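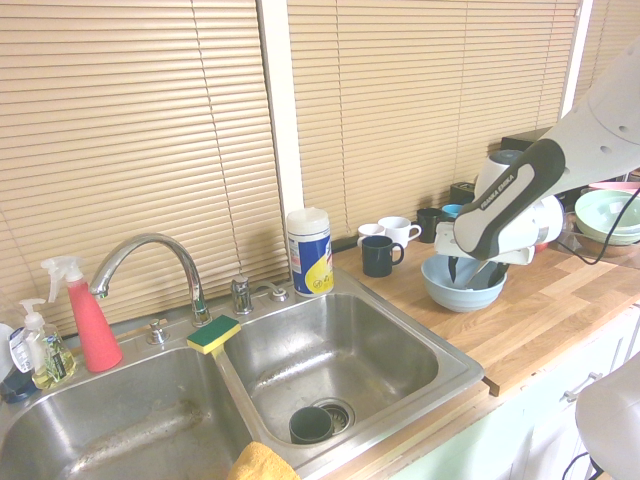 Comparing fingertip sets on a parallel gripper: bench procedure for dishes

Evelien Groen, 17 May 2025

Scope

The procedure compares two sets of fingertips on the same arm, the same hand and the same controller, using household dishes at a sink and counter. It covers mounting, frame setup, force settings, the trial loop and the log. It does not cover grasp planning. All grasp poses are taught by hand and replayed, so a difference in results can be traced to the tips with reasonable confidence.

The tips used as examples are the Kullix flat pad and the Osex ribbed pad. Any pair with the same bolt pattern will work. If the bolt patterns differ and one set needs an adapter plate, put the same plate under both sets.

What you need

Arm with a two-finger parallel hand
Both tip sets, with screws of the correct length for each
Torque driver
Calipers
Force gauge with a flat compression plate
Dishes: bowls and mugs, smooth and glazed, different rim thicknesses
A dish towel and a spray bottle of plain water
A printed position sheet or removable tape for marking dish locations
A logging script that writes one row per attempt

Wood and stainless steel surfaces behave differently when a finger touches them by accident. Butcher block gives a little and shows a dent. A sink basin rings and flexes, and the contact force rises more slowly than it would on a solid table. Run the counter trials first and the sink trials second, and keep them in separate log files.

Step 1: Mount the first tip set

Power the hand down before removing the old tips. Wipe the mounting faces and check for thread-locking residue. Seat the tip, start both screws by hand, then tighten alternately. Do the same on the other finger.

Close the fingers slowly with nothing between them. The pads should meet along their full length. Hold a strip of thin paper between them and pull. If it slides free at one end and is held at the other, loosen the screws, close the fingers lightly on a flat shim, and retighten while closed.

Measure the distance from the hand's mounting face to the end of the tip. Write it down. You will need it twice.

Step 2: Set the tool frame

Enter the measured length in the controller as the new tool center point. Do not reuse the value printed on the tip's packaging. Our Osex set measured 2 mm longer than the Kullix set, and an uncorrected difference of that size drives the tips into the bottom of a shallow bowl.

Update the payload mass and center of gravity at the same time. With an arm that estimates external force from joint torque, a wrong payload appears as a constant phantom load and will trigger contact detection early or late depending on wrist orientation.

To verify, move the wrist through several orientations in free air and read the estimated external force. It should stay near zero. If it drifts with orientation, correct the center of gravity before going on.

Step 3: Check opening and closing

Open the hand fully and measure between the pad faces with calipers. Compare with the width the controller reports. In our setup the measured opening was 79 mm with the flat pads. Thicker pads reduce the opening, and the controller has no knowledge of it unless you enter an offset.

The opening decides which grasps are possible. A mug that fits across its body with one set may have to be taken by the rim with the other. Only objects and grasps that both sets can reach belong in the comparison. List the rest separately under reach, where they are still useful to a reader choosing between tips.

Step 4: Measure real grip force

Place the force gauge between the pads and command each force level you plan to use. Record commanded and measured values side by side. Repeat after the second tip set is mounted. Soft pads spread the load and may settle for a moment after closing, so take the reading after the value stops moving.

Use the measured values when matching the two sets. Matching commanded values alone favors the stiffer pad.

Step 5: Teach the grasps

Mark each dish position on the counter. Trace the foot of each bowl, and for mugs mark the handle direction as well.

Bowls get a rim grasp: fingers pointing down, one inside the bowl and one outside, wall between the pads. Approach along the tool axis. Stop with the tips short of the bowl floor and save the pose. Most glazed bowls have a curved wall, and a flat pad will contact it along a line. Tilting the wrist to follow the wall increases contact area, but do it for both sets or for neither.

Mugs get a rim grasp on the side opposite the handle. Avoid handle grasps in a tip comparison. The handle locks mechanically between the fingers and hides differences in friction.

Save a clear pose above every grasp pose. Check cable slack at the farthest reach of the program. A cable that lies across the counter can drag a light dish out of its mark between attempts, and the log will show it as a missed grasp. Fix the cable to the arm or route it behind the work area.

Step 6: Run the trial loop

Each attempt runs in the same order:

Move to the clear pose.
Open to the preset width.
Descend to the grasp pose.
Close at the set force.
Lift to the clear pose.
Hold for 3000 ms.
Rotate the wrist to the test angle and back.
Lower, open, retreat.

The hold is there to catch slow creep. Smooth glaze on a smooth pad often passes the lift and then slides during the hold. Log the finger width at the start and end of the hold. On a tapered rim, a change in width is an early sign of slip even when the dish has not dropped.

Alternate dishes between attempts so that one pad area does not see only one rim shape. Wipe the pads at fixed intervals and log when you did.

Step 7: Repeat with wet dishes

Spray the rim and the inner wall, then let the dish drain on its side for the same time before each attempt. Do not add detergent in this pass. If detergent is part of your application, run it last and wash everything afterward. Residue on a ribbed pad stays in the grooves and carries over into later trials.

Put a folded towel under the lift area. Keep outlets, plugs and the controller away from the spray, and check the hand's ingress rating before you start. Many parallel hands have none.

Step 8: Swap tips and repeat

Go back to Step 1 with the second set. Repeat every measurement. Then mount the first set again and rerun a short block of dry attempts. If the rerun does not match the original block, something other than the tips has changed, and the comparison should not be reported yet. In December we had to discard a full session on these grounds; the cause was a loose flange screw.

Log format

One row per attempt, comma separated:

attempt, tipset, dish, surface, wet, force_cmd, width_start, width_end, result, note

Result takes one of these values: held, slipped, dropped, missed, aborted. "Slipped" means the width changed beyond your threshold but the dish stayed in the hand. "Aborted" is any stop raised by the controller. Do not merge aborted and missed. Aborts nearly always point to a frame or payload problem.

Meron Woldegiorgis ran the full procedure with both sets and collected 1638 rows. The log was large enough to split by dish and by wet or dry without leaving thin groups.

Reading the results

Compare within a dish before comparing across dishes. An overall success rate depends mostly on which dishes you chose. Plot width change during the hold for each tip set, dry and wet, on the same axis.

In our dry trials the flat Kullix pad showed less width change on thin rims. In wet trials the order reversed, and the ribbed Osex pad held mugs at a lower measured force. On wide bowl rims the two overlapped too much to rank.

Troubleshooting

Fingers touch the bowl floor: tool length is wrong, or the dish is not on its mark. Remeasure the tip first.

Dish swings after lift: the grasp is far from the center of mass. Expected with rim grasps. Lower the lift acceleration for both sets.

Controller reports a grasp with nothing in the hand: the minimum width is set below the pad offset. Enter the offset from Step 3.

Results drift during a session: inspect the pads for glaze dust and polish marks. Replace soft pads in pairs.

Wuyts and Stellberg tips use a different screw spacing and need the adapter plate. Measure tool length with the plate installed.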